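Miten extends parts sorting work at Barkstead site
20/05/2024

Miten has added a second shift at its Barkstead workshop, where operators guide robot arms by hand through the sorting of small electrical parts. The recordings go into Bristedeo, the company's learning system for pick-and-place jobs. The shift started this month and will run until the end of June.

The target for the period is 3,000 recorded examples. When the extra shift began, 900 of them had been made and accepted. Miten says the rest can be done in the time left if the rejection rate stays where it is, and that it would sooner miss the number than let weak recordings through.

The job itself is simple to describe. Mixed parts are put in a metal tray. The arms take them out and place them in the bins by kind, with circuit boards in one bin, small motors in another and wire harnesses in a third. An operator moves the arms through the whole task using a pair of handheld controls, and the system records the joint positions, the state of the grippers and the video from the cameras. One run from start to finish is one example.

Wires are where most of the time goes. A board keeps its shape when it is picked up. A harness doesn't, and the same harness dropped into the tray twice will lie in two different ways. A connector can end up under a loop, or one lead can catch on another and bring a neighbor along with it. Operators are told to look for a place where the strands are held close together and to close the gripper there, then lift slowly and wait for the loose ends to clear before moving sideways. 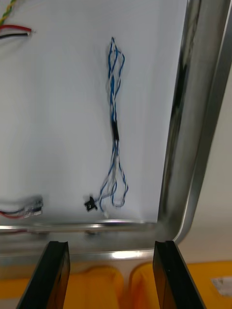 One reader who saw our earlier item on Bristedeo wrote in to ask why a company would pay people to do this by hand when simulators can make as many examples as anyone wants, and do it overnight. The reader also wondered if the people on the controls would be out of a job once the system had learned enough from them.

Miten's answer to the first part is that it does use simulation, but mainly for rigid parts. Its simulated cables bend too evenly and slide over each other too easily, and a system trained on them tends to grab a harness at the wrong point and then carry on as if it had it. In a trial last year, examples recorded on real arms brought the error rate down on harnesses, while adding more simulated ones made little difference. The company has not published the results of that trial.

On the second part, Miten says that the operators at Barkstead are on fixed contracts for the length of the recording work and that some will move to checking recordings afterward. It would not say how many.

Checking is a large share of the effort. Each recording is watched back at normal speed by a person other than the one who made it. A run is thrown out if a part is dropped outside the bins, if a wire is pulled hard enough to drag the tray, or if the operator stops for so long in the middle that the pause would be learned along with the movement. Runs with a small mistake that the operator puts right are kept and tagged. Earlier versions of Bristedeo were trained only on clean runs, and they had no idea what to do when a pick failed. They would go to the bin, open the gripper over it with nothing inside and return to the tray for the next part.

There are rules for how the tray is filled as well. In the first weeks, operators laid the parts out themselves, and people being people, the boards were soon always on one side and the wires on the other. The system learned this and went straight to that side. Now a printed card is drawn before each run. It says which parts go in and where they should be dropped from, and the operator doing the filling is not the one on the controls. Harnesses have to be let go from hand height and may not be straightened afterward. If two of them tangle, they stay tangled.

The same goes for the bins. They are swapped between positions at set points in the day so that the system has to look at what is in them before placing anything. A few parts are left in each bin at the start of a run for this purpose.

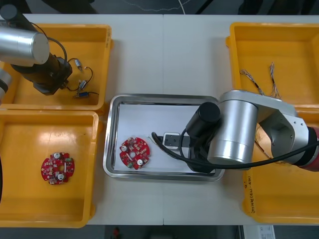
The work stations are all built to the same plan, with two arms at one table and the tray placed where both can reach it. Having two arms lets the operator hold part of a harness with one and free the other end with the second, although the written instructions ask for a single arm wherever it can be done. Switching between arms in the middle of a pick was a common source of rejected runs during the first month, mostly with new operators. Training on the controls was made longer as a result, and new people now spend their first days on boards only before they are given anything with leads on it.

The parts come from Maillard, a repair and recycling business on the other side of town. Maillard takes in used equipment, strips out whatever can be sold again and until now has sorted it at a long bench by hand. It supplies Miten with batches of parts that have no resale value, and these go around again and again until the connectors break or the insulation wears through. In return, Maillard is to be the first site where the finished system is tried, and the arrangement does not commit it to buying one.

Maillard says its main interest is in the harnesses. They arrive in every length and color, often with a connector at one end and bare leads at the other, and they are slow to sort for the little money they bring in. The company would like the arms to be able to tell a usable harness from a damaged one. Bristedeo can't do that now, and it isn't part of the current plan. Miten says the recordings could be labeled for it later, as the video is stored in full.

Some of the material will be available to others. Miten plans to put out a starter pack with a share of the accepted examples, the printed cards and the written instructions for operators. The price is set at $399, with no charge to schools and colleges that apply through the company's website. Rejected runs are not included. Several people have asked for them, according to Miten, and it is considering a separate download, but they have not been through the same checks and would need to be looked over first for anything that shouldn't be shared.

The building in Barkstead was used for storage before the project moved in. The heating has been replaced and the lighting over the tables was changed after the afternoon sun was found to affect the recordings. Blinds are now kept down all day. Runs made before that change have been kept in the set, with a note of the time of day, since Maillard's own workshop has windows along one side and the system will have to cope with that.

Recording will stop for a few days at the start of June while the gripper fingers are checked for wear at every station. After that the cards will be reprinted with larger numbers of harnesses per tray. The trial at Maillard has no fixed date. Miten will decide on it once the full set has been checked and a first round of training is complete.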